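Ticket 327: Grasp success drops on small gears after wrist camera remount
Project: Nilau
Opened by: Osian Bowen
Status: Open, waiting on retrain

The policy was trained on 1,140 demonstrations. Since the wrist camera was remounted in March, it closes early on the spur gears and comes up with nothing. Larger parts are fine.

Checked so far: finger calibration, gripper firmware, frame rate. No change from any of them. Replaying 203 of the old demonstrations open loop gave normal grasps, so I don't think the arm is at fault. 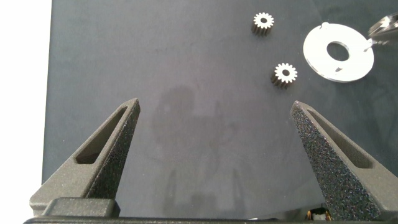

My guess is the arm's shadow on the mat. With two gears close together and the white plate next to them, the attention maps put most of their weight on the shadow and the plate, and very little on the gears. Masking the shadow in the input brought back part of the lost success rate in offline tests.

Next: retrain with random shadow and brightness changes, 3 seeds, same split as before. If all seeds still close early, I'll redo the hand-eye calibration and collect new demonstrations with the camera where it is now.

Please leave the overhead lights as they are until the runs finish.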